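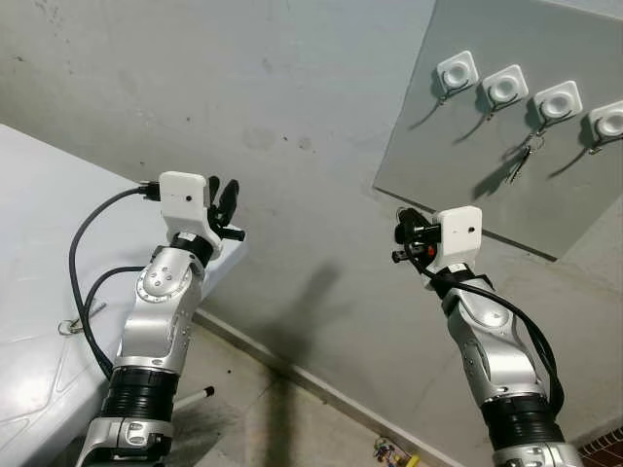
Both arms up near the key hooks, grippers turned toward each other.

Key Hook Bench - Frequently Asked Questions

Last updated 2024-10-04

I get a lot of mail about the two-arm setup and the gripper comparison, and most of it asks the same handful of things, so I finally put the answers on one page. My name is Glykeria Tsolakis, and I run the Kakilura project more or less by myself. If your question isn't on the list, write to me and I'll add it when I get a chance.

What are you comparing, exactly?

Two sets of fingers for the same gripper housing. The first is the stock set, which I call the Pultico fingers after the shop that makes them. The second is a softer set from Rillen with a bit more give at the tip. Same arms, same controller, same task. I swap the fingers on both sides at once, because I tried mixing them early on and it made my notes impossible to read.

Why keys?

I wanted something everybody owns that grippers hate! Keys are thin, they lie flat, they're shiny, and a bunch of them changes shape every time you pick it up. I started with foam blocks and after a week both finger sets were so good at foam blocks that I couldn't tell them apart. Keys sorted them out on the first afternoon.

What counts as a success?

The arm has to take a bunch off the table, carry it over and leave it hanging on a wall hook, and it has to stay there for a slow count of ten. A bunch that ends up on the floor is a fail. A bunch that catches on the plastic base of the hook and dangles there is also a fail (I was generous about this in the beginning and regretted it when I went back through the numbers).

How many tries have you logged?

1,632 as of this update, with both finger sets together. The Rillen fingers account for 700 of those. The Pultico set got more because I had it first and used it to work out the routine.

So who's winning?

Depends where you look. On the pickup, Rillen, and it isn't close. The soft tips slide under a ring that's lying flat, and the stock ones tend to push it along the table. On the hanging part I like the Pultico fingers better. They're stiff, so the ring stays where you put it while the arm lines up with the hook. With the soft ones the bunch swings and I end up waiting for it to settle. If I had to buy one set tomorrow I'd buy the Rillen, but ask me again in a month.

What kind of keys do you use?

Mostly old ones from a drawer, on plain split rings. I like to have a mix out at the same time, with a car key among the small house keys, so that I don't fall into the habit of one approach angle.

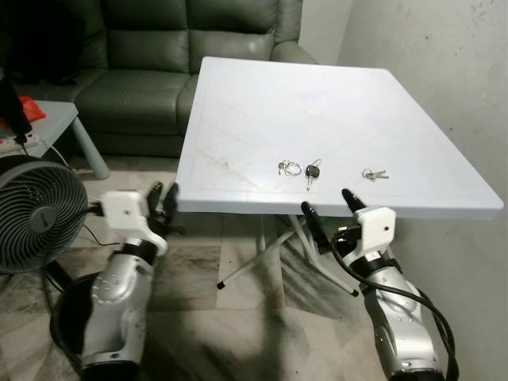 Three sets of keys on the folding table, with the car key in the middle.

The car key is the one people ask about. The black plastic head is much easier to pinch than bare metal, so you'd expect it to be the easy one. It's easy to pick up, sure. But the weight all sits on one side of the ring, and on the way to the hook it wants to turn. I keep a separate column for it in the log.

Does the table matter?

More than I thought it would. Mine is a white plastic folding table with a molded pattern on the top, and a thin key blade can settle into the pattern just enough to dodge a fingertip. I did a short run on a smooth board in September and the Pultico fingers did noticeably better on it. I went back to the folding table anyway. It's what I have the most tries on and I'd rather keep the numbers comparable.

Also, keep your keys near the front edge. The far half of the table is a stretch for the arms, and the wrist comes in so flat that you're testing the reach and learning nothing about the fingers.

How do you set up the hooks?

Four white adhesive hooks in a row on a panel on the wall. They're household hooks, nothing special. I clean the panel, stick them on and leave them overnight before I hang anything. The spacing should be wide enough that an open gripper can go in at one hook without bumping the next. Mine could be a little wider, to be fair.

Which hook is hardest?

The answer changes with the arm, so I rotate. I run a block of tries on each hook and then move over one. The third hook has been the friendliest for me so far with either set of fingers, and it's the one I'd tell you to start on if you're building your own.
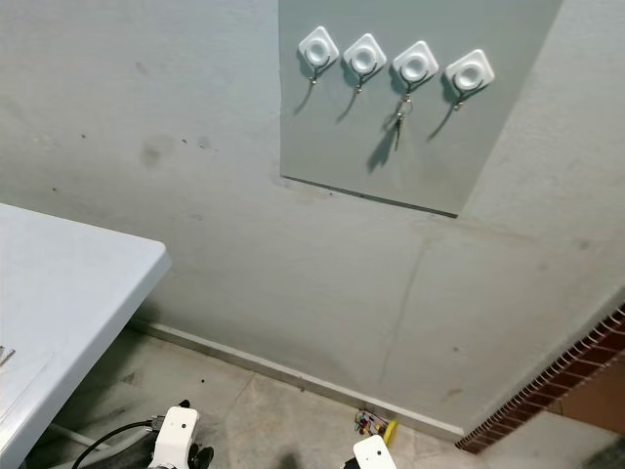

Keys on hook three, the other hooks still free.

Do shadows confuse the camera?

They did at first. My light comes from above and every hook throws a long slanted shadow on the panel, longer than the hook itself. With keys hanging there you get a second set of "keys" lower down on the wall. The first detector I tried loved those shadows - it would aim at them with total confidence. I moved to a detector I trained on my own pictures, with 404 of them labeled by hand, and that cleared up most of it. Turning down the contrast helped too.

What's the controller?

A Giannakopoulos box, the small one. I've had it on this bench from the start and I haven't compared it with anything else, so please don't read my numbers as a review of it. A controller comparison is on my list for after the fingers are done.

Any advice on the cables?

Leave slack, then leave a bit more. Mine hang in big loops next to the arms and they look messy, but the wrist can turn all the way without tugging on the connector. I had them tied down neatly once and pulled a plug out halfway through a block.

Can I get the log?

Yes! It's a plain spreadsheet. Write to me through the contact form, tell me which finger set you're interested in, and I'll send that part over. The column names are in my own shorthand, so ask if something makes no sense.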